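Home Journal Issues Authors Submit Contact

Filed under: Clothing and Household Textiles, Research Articles

Shares 56 Comments 2

4. Where knitwear is put down

Quyên Thân, Nhi Triệu and Horațiu Surdu

The previous section dealt with the storage places that households named when we asked them where their winter things were kept. The present section deals with where those things were when we came to look. The two did not match well. Hats, scarves and gloves were named as living in a hall drawer or on a closet shelf, and many of them were found in bedrooms, on top of something else.

Our record sheets cover 285 knitted items from 30 homes in Dirkmont. Of these, 254 could be assigned to a single resting place. The remaining items were either being worn, in the wash, or moved by someone in the household during the visit, and we left them out of the comparison. Items that belonged together, such as a pair of mittens, were entered as one.

4.1 The bed as a surface

The bed was the surface that people mentioned least and used most. Several participants did not think of it as a place for clothing at all. One woman told us that nothing went on the bed, then lifted two cardigans off it so that we could sit down. Another described the foot of the bed as "the waiting area" — things waited there until she knew whether they were going back out or into the basket.

Two habits came up again and again. In the first, a person comes in, walks through to the bedroom and takes off the outer layers there. The coat goes on a hook or a hanger and the small items are dropped on the bedding. In the second, clean laundry is sorted on the bed, and the knitwear is left for last, as it does not stack. Sweaters can be folded square. A hat cannot, at least not in a way that people found satisfying, and we saw many attempts: flat, rolled, folded in half at the crown, or tucked inside another hat.

Bedding made a difference. On smooth, tightly made covers, small knitted items tended to be left near the middle, where they would not slide. On quilted or padded covers they were left anywhere. Participants with pale bedding said they noticed a dark or bright hat sooner and put it away sooner, though our visits were too short to check this.

4.2 Shape after handling

Ribbed hats gave us the most trouble in coding. A rib stretches across its width and springs back, so the same hat can look like two different sizes depending on how it was last pulled. We settled on three notes for each hat: the direction of the crown, whether the brim was open or closed, and whether the fabric lay flat or had folds in it. Brims that had been turned up were noted separately.

Rhys Ngata and Toàn Kim coded the hats independently and compared their sheets each evening. They agreed easily on the crown and less easily on the folds. The word "crumpled" was the main problem. Ngata used it for any hat with soft folds, while Kim kept it for hats that had clearly been squashed under something. We kept the wider meaning and recoded the first week. 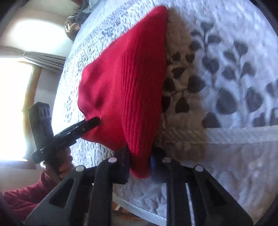 Figure 4. Ribbed red beanie on a white quilted comforter. Coded as brim open, fabric slightly crumpled.

Picking the item up by the rim was by far the most common way of moving it. People pinched the edge and let the rest hang. It keeps the crown in shape but pulls at the edge stitches, and older hats in our set were often wavy there. Fewer people took hold of the crown, and those who did usually gave the hat a shake afterward. Scarves were gathered up in the fist, with no clear pattern that we could code.

4.3 Getting things back to the drawer

Most households had some container meant for small knitwear. Two used the Plikosa divided boxes, and one had a Jistora rail with clips, which held gloves well and hats poorly — the clips left marks in the rib. Open baskets near the door were used more than anything with a lid. Where the basket stood in the hall but coats were taken off in the bedroom, it stayed nearly empty until someone tidied.

Tidying itself was mostly done at bedtime, when the bed had to be cleared. Items were then moved to a chair, and from the chair to the drawer a day or more later. We return to the chair in Section 5, together with the September visits in Gouveia.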